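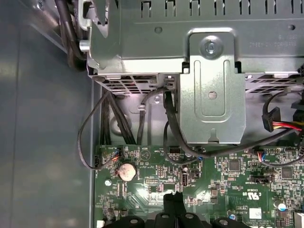

Inside a desktop case: the drive cage, with its bracket and fixing screw.

What to do with an old computer

If you have a desktop computer under the stairs that has not been switched on since you bought the new one, December is a good month to deal with it. The council's recycling site is quiet before Christmas and very busy after it, and the Bretance shop on Clolberg Road is taking in machines until the holidays.

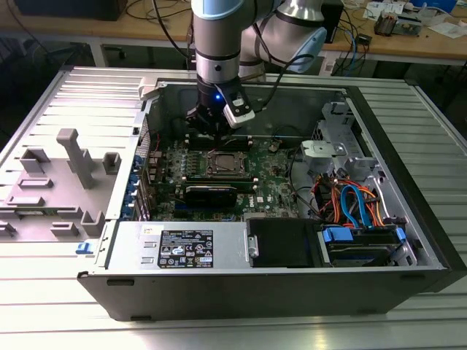 Nurhan Kozan

I had two old computers in the spare room for years. One belonged to my father-in-law and the other came home from an office that was closing. I kept them because I thought there might be something on them that somebody would want, and because I did not know who would take them. I suspect plenty of households on the estate are in the same position.

The first job is to find out what is on the machine. Plug it in, find a screen and keyboard that fit, and give yourself an evening. Photographs are the obvious thing to look for, but people also forget about saved letters, old tax papers and address books. My father-in-law's computer had the only copy of a family tree his sister had typed up. It was in a folder called "Misc".

Copy anything you want on to an external drive or a memory stick, then open a few of the copied files on a different computer. A file that appears in the list has not always copied properly. Nuwan Sheikh, who answered my questions at Bretance, told me the most common call he gets is from someone who wiped the old machine first and checked the copy afterwards.

If the computer will not start, the files may still be there. They are stored on a drive which can usually be taken out and read on another machine. Bretance charges £10 to look and will tell you the price of the rest before doing any work.

Next comes wiping. Dragging files to the bin and emptying it does not remove them for good, and anyone with the right program may be able to get them back. Most computers have a reset option in the settings that offers to clean the drive as well as remove the files. Choose that one. It can take several hours, so start it in the morning. Sign out of your email, your shopping accounts and any paid programs before you begin, as some of them only let you use a set number of computers and will go on counting the old one.
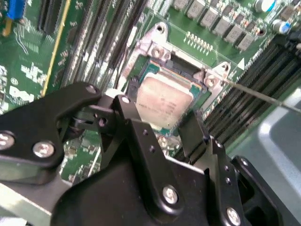
After that you have to decide whether the machine has any use left in it. Age is a poor guide. A plain office computer that was decent when new can do letters, email and video calls for a good while longer, and a cheap one may have struggled from the start. Memory makes a big difference. With 4 gigabytes most people will find a computer slow now, and with 16 they will probably have no complaints. On many desktops it is an easy thing to add. Laptops vary a lot and some cannot be changed at all.

Bretance will take working desktops and laptops, with or without a screen. They would like the power lead if you have it. They do not want printers, and please do not leave anything outside the door – the last box left there sat in the rain all night.

Bảo Lò in Peko Court has asked me to mention that the homework club would be glad of flat screens and keyboards, in working order. Mice they have plenty of. You can drop things off with Bảo in the early evening, or ring and arrange for them to be collected if you do not drive.

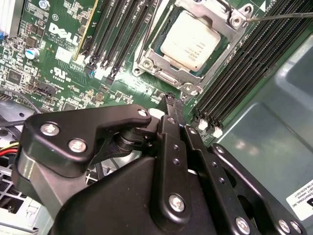

A processor in its socket on a Dell motherboard.

Computers that are past saving should go to the recycling site and not in the household bins. Ask for the small electricals bay. Laptop batteries need a bit of care. If the case is bulging or the lid no longer shuts flat, stop using it, do not charge it and tell the staff when you arrive so they can put it somewhere separate. Loose leads and old chargers can go in the same bay.

Shops that sell electrical goods may also take your old one when you buy a new one. The rules depend on the size of the shop, so ask before you carry anything heavy into town.

Both of mine have gone. The office one went to Bretance and my father-in-law's went for recycling, after the family tree had been copied twice and printed once. The spare room now has space for a bed.

Bretance is at 29 Clolberg Road, open mornings only. Please ring first if you have more than one machine to bring, as there is very little room behind the counter.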